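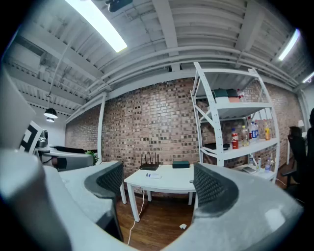 Cleaning and Keeping Up Interior Brick

By Rutilio Cuautle
Updated December 17, 2021

Bare brick indoors needs little care, but the little it needs is often done wrong. Most damage comes from too much water, acid cleaners used without a test, and sealers put over a wall that was still damp. The notes below apply to unpainted fired clay brick with ordinary mortar. Painted brick, limewashed brick and stone are treated differently and are covered on other pages.

Check the wall first

Rub a dark cotton cloth across the face of several bricks and along the joints. Light gray powder from the joints means the mortar is shedding. Orange or red powder from the brick means the face is soft, and soft brick should be vacuumed only. Do not scrub it and do not wet it.

Press the tip of a flat screwdriver into a few joints, with hand pressure and no twisting. Sound mortar resists. If the tip goes in 1/4 inch or more, repoint that area before any wet cleaning.

Look for white crust or fuzz. These are salts carried out by moisture moving through the wall. Brush them off dry, write down where they were, and look again in a month. Salts that come back in the same place point to a leak, a failed gutter or a bridge from damp ground. Cleaning will not fix any of those.

Dry cleaning

Use a vacuum with a soft brush head. Start at the top and work down, one course at a time, following the joint line. Dust sits on the upper edge of each brick wherever the joint is raked back, so angle the brush down into the joint. Twice a year is enough for a living room. A wall beside a bench saw or sander needs it monthly.

Avoid feather dusters and microfiber cloths. Both snag on rough brick and leave fibers behind. Glazed faces and smooth dark faces can be wiped with a barely damp cotton rag.

Wet cleaning

Do this only on a wall that passed both checks.

1. Move furniture away and cover the floor. On wood floors, tape plastic to the baseboard and lay towels over the plastic. Water that runs behind a baseboard will cup the boards.

2. Mist a patch with plain water before applying any cleaner. Dry brick pulls cleaner deep into its pores, where it is hard to rinse out.

3. Mix 2 teaspoons of mild dish soap into a quart of warm water. Scrub with a nylon brush. Steel wire leaves bits of metal that rust into the face.

4. Rinse with a sponge and clean water. Change the water when it turns cloudy.

5. Blot with towels. Run a fan across the wall, not straight at it, until the joints have gone back to their dry color.

Soot needs a stronger mix and often a second pass. Grease comes off better with a paste of baking soda and water left on for 29 minutes, then brushed away and rinsed. I timed this on test bricks. At 13 minutes the stain was only half lifted, and after an hour the paste had set hard in the pits.

Vinegar is widely recommended and should be left on the shelf. It eats lime mortar, and the loss does not show until it has been done several times.

Furniture against brick

An outside wall of solid brick runs colder than the room. A table or cabinet pushed tight against it traps still air, and damp collects at the back edge. Allow a gap of 2 inches behind closed cabinets. Open tables need less, but the back edge should still be pulled out and vacuumed behind when the wall is done.

Painted and laminated edges also rub. Stick felt pads at the rear corners, thick enough to clear the proudest brick. Check the pads each October, before the heating season. 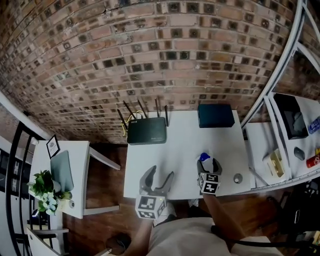

White table pushed up to a brick wall, router near the back edge.

Routers, chargers and power strips should not touch the wall. Their vents draw in mortar dust. Keep 6 inches clear where the table depth allows, and coil extra cable on the tabletop so it does not drag across the joints.

Hanging things

Drill into mortar for light loads and into brick for heavy ones. A hole in mortar can be filled later with no visible patch. A hole in brick is permanent. Use a masonry bit, start without hammer action, and switch it on only after the bit has seated. Hold the vacuum nozzle under the hole.

Keep anchors out of edge bricks at corners and window openings. These crack easily.

Sealing

Most interior brick does not need a sealer. The usual reasons for one are a kitchen backsplash or steady dust from old joints. Choose a breathable, water-based, matte product and follow the label for drying time between coats. Film-forming gloss sealers trap moisture and peel.

Test behind a piece of furniture. Apply one coat to a single brick and its joints, wait a week, and compare the color in daylight. Dark faces usually change least. Tan and pale red bricks can go a full shade deeper, and the change cannot be undone.

Supplies

Vacuum with soft brush head
Nylon scrub brush
Cotton rags, one dark
Spray bottle
Mild dish soap
Baking soda
Plastic sheeting and painter's tape
Flat screwdriver
Felt pads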